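Wavton's 22 is back, and I was on it

If you live up the Drusell end of Wavton you'll already know this, because you'll have heard the cheering from the shelter by the chip shop. The 22 bus is running again! It was taken off last January, when the old operator handed back the route, and since then anyone without a car has had to walk down to the main road or beg a lift. I've done plenty of both, mostly in the rain, usually with shopping.

The new service is run by Sedico, who also have the school contracts over this way, and it goes from the Drusell turning circle down through the estate, past the health centre and the library, and ends up at the station. There are two buses an hour until early evening and then one an hour until the last one leaves the station at ten past nine. I'd have liked something later (anyone coming home from a show will still need a taxi), but I'm not going to be sniffy about it on week one.

I went along for the first run of the morning, which left at 6.40. I expected to have my pick of the seats. Instead there was a proper queue, including two women in hospital uniform, a lad with a bike helmet and no bike, and a man who had brought a flask and was pouring tea for people he'd clearly never met. The driver got a round of applause for opening the doors.

Mitali Bhattacharjee was at the front of the queue, and quite right too. She started the petition on her kitchen table the week the old service stopped and kept at it for most of a year. It had 619 names on it by the time it was handed in.

"I knocked on every door in Drusell Rise," she told me as we went round the roundabout. "Some of them twice. I think a few people signed so I'd go away."

She used to take the 22 to see her sister on the far side of town. Without it, the trip meant a walk, a different bus and a long wait at the station, and in the dark months she mostly gave up and rang instead. She was going over there for breakfast and had a tin of something on her lap that smelled wonderful. I didn't like to ask. 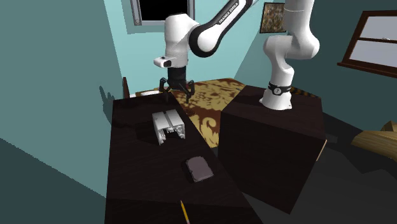 The timetable isn't quite the one we had before, so do look it up before you set off. The bus no longer goes down Mill Lane, and the stop outside the old post office has moved round the corner to the library side. I know some of the Mill Lane people are cross about that, and I can see why – it's a fair old hill if your knees aren't good. Sedico say the lane is too tight for the newer buses with cars parked on both sides. They've promised to look at it again in the summer, and I'll be asking.

Fares are £2 for a single anywhere on the route. Passes are valid from half past nine, same as before. You can pay with cash or card, though the card reader was having a sulk on my trip and the driver waved a few of us through. I did offer!

What happens next depends on how many of us get on. The money for the route covers the first year, and Sedico want to see 150 passengers a day by the end of it. I asked whether that was a firm line or more of a hope, and got a rather careful answer about reviewing all the figures together. So I'd treat it as a firm line. If you signed the petition and then carried on driving to the station, you know who you are, and I say that as somebody who has done exactly that on a frosty morning.

A few shops are pleased as well. The Vasylenko bakery opposite the library is opening half an hour earlier to catch people on the way to the station, and had sold out of cheese twists by the time I got there, which I took personally. They're talking about putting a bench outside for people waiting, if the council says yes.

I came back on the 8.15, and it was slower, with the school traffic backed up past the health centre, and we lost nearly ten minutes there. The driver reckoned it would be like that every term-time morning, so if you've got a train to catch, I'd get the one before.

Paper timetables are in the library, by the door, and at the health centre reception. There was a stack at the bakery too, but people were wrapping them round their cheese twists. If you've got a grumble or a kind word about the new route, Mitali is collecting both to pass on to Sedico, and you can leave a note for her at the library desk.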